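Foam board under a jigsaw, yes or no?

Plattner Puzzle Forum > Tables and Surfaces

wattle_kate
Posted Friday, October 10, 2025
Starting a 257 piece wooden puzzle with Mum and we only have the dining table. It's got a pale finish that marks easily. Do I need felt, or is a sheet of white foam board from the craft shop enough?

merondee
Foam board is fine. I've used the same sheet since June and the table has no scratches. Leave a bit of table showing on each side so you can get your fingers under to lift it.

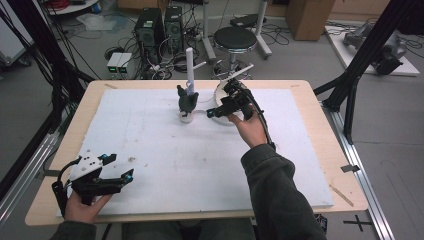
The only thing I'd change is the colour. White throws a lot of glare under a ceiling light, so grey would be easier on the eyes at night.

Old Brumico
Disagree on foam board. It bows if you store it leaning on a wall. Mine went at one end and I lost the sky section. Felt over plywood costs more but stays flat.

merondee
Don't lean it then. Slide it under the bed.

Old Brumico
Some of us have drawers under the bed.

tilda_9
Felt grabs wooden pieces, though. You can't slide a finished section across, you have to lift it. For cardboard I'd say felt, for wood I'd go with the board.

wattle_kate
Thanks all. Found a sheet for $21, which seems steep, but it's the thick one. Will keep it flat on top of the wardrobe.

Old Brumico
$21 is robbery. Try a framer, they sell offcuts.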